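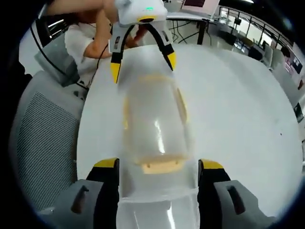
Pindine Handling Group
Minutes of the equipment meeting, Apr 16, 2024
Subject: Rollard station, paired hand-held grippers

The meeting opened at 9:30 a.m. in the Moradi room. Minutes of the previous meeting were accepted with one correction: under item 4, "left gripper" should read "right gripper". The spare charger mentioned there has been found and is back in the cupboard.

1. Status of the station

The station is running with both grippers. It was down for two half days since the last meeting, once for a finger that would not return fully open and once while the calibration was redone. The recording total for the period is 352 runs, of which 74 were set aside. Most of the set-aside runs came from the days just before the finger fault was reported. It was agreed that these will be kept on the drive until the next meeting and then deleted, unless someone asks for them.

The clear food containers remain the test object for setup checks. The meeting discussed going back to the foam blocks. Foam is easier to hold and hides a weak grip, so the containers stay.

2. Finger fault on the right gripper

The finger was stiff over the last part of its travel. The side cover was taken off and the slide cleaned with a dry brush and a lint-free cloth. There was grit in the track and a burr on one edge of the slide. The burr was dressed with a fine stone. No lubricant was used — the supplier, Flomance, has told us before not to oil these slides and the oiled one from December had to be replaced.

After reassembly the finger opened and closed normally across its whole travel. The same cleaning was then done on the left gripper as a precaution. Its slide was in fair condition.

Decision: slides on both grippers are to be brushed out every second Tuesday. The work goes in the paper log at the station and not only in the shared calendar.

3. Finger tips

The yellow tips wear on the inside face first. The procedure for checking them has been vague and the meeting settled on the following.

Close the empty gripper slowly and look at the tips from the side. They should meet along their full length.
Close on the test container low down, near the base, and turn the gripper a little to either side. The container should turn with the fingers.
Repeat on the second gripper with the same container.
If the container slips in either gripper, change both tips on that gripper. Do not mix an old tip with a new one.

A quote from Flomance for a full set of tips, two slide assemblies and a box of cover screws came to $925 before tax. Approved. The order is to go in this week. One member felt the slide assemblies could wait until the new budget year, but the finger fault took a half day out of the schedule and the rest preferred to have the parts on hand.

4. Two grippers on one container

There was a long discussion of the two-gripper check, where one gripper holds the container and the other comes in from the opposite side to take hold of it. The check has been done differently on different shifts. Some people release the first gripper as soon as the second one touches, and a few containers have ended up on the floor.

Agreed method: the first operator holds still. The second operator brings the open fingers over the container, closes, and says "have it". Only then does the first operator open. Both grippers should be held square to each other. If the second gripper comes in on an angle, the tips press on the curve of the wall and the container twists.

Both operators are to check their indicator light before starting. A unit with no light goes back on the charger and is noted in the log.
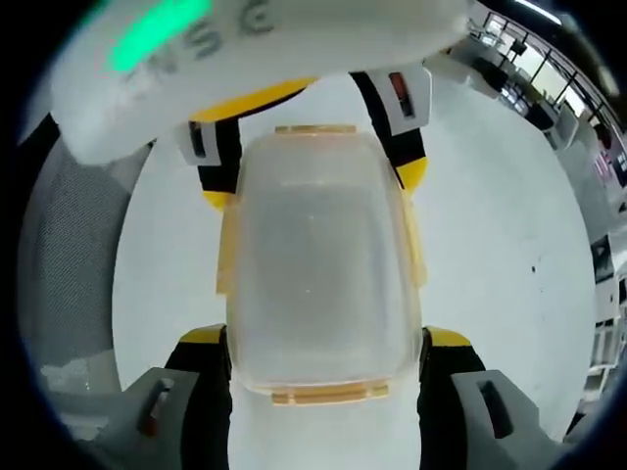

5. Cables

The cable on the far side of the table has been catching on the office chair. It has not been damaged so far as anyone can tell. Two fixes were put forward, an overhead hook and a longer cable with a clip at the operator's belt. The hook will be tried first as we already own one. The loose cabling under the desk behind the table is to be bundled at the same time and kept clear of the walkway.

Action: facilities to be asked about fixing the hook to the ceiling rail. If they say no, a floor stand will do.

6. Calibration

The calibration was redone after the covers went back on. Going forward, any time a side cover is removed the calibration must be repeated before recording, even if the cover was off for only a few minutes. Tip changes need the short version only: fully open, fully closed, six times each, then save.

The calibration card has been handled so much that the corners are lifting. A new one will be printed and mounted on a stiff backing. The old card is to be thrown out the same day so the two do not get mixed up.

7. Questions on the procedure

Members were asked for anything unclear in items 3 to 6 before the written procedure is updated.
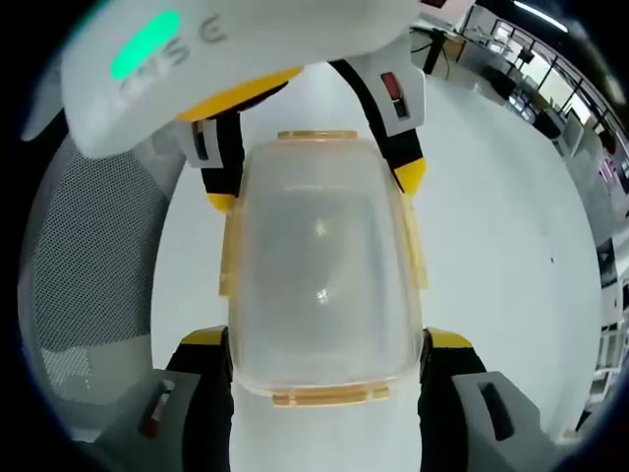 If a container gets scratched or goes cloudy, do we have to replace it?

Light scratches are fine and it can stay in use. Replace it if the rim is cracked or the walls no longer spring back after a grip, and write the change in the log so the tip checks before and after can be compared.

A second point was raised about wiping containers with glass cleaner. Plain water and a dry cloth only. The cleaner leaves a film that gets onto the tips.

8. Other business

The station log is almost full. A new book is in the stationery order.

The wording on the door sign for the Moradi room is out of date and will be changed.

Next meeting to be set by email once the parts from Flomance have arrived.

Meeting closed at 10:40 a.m.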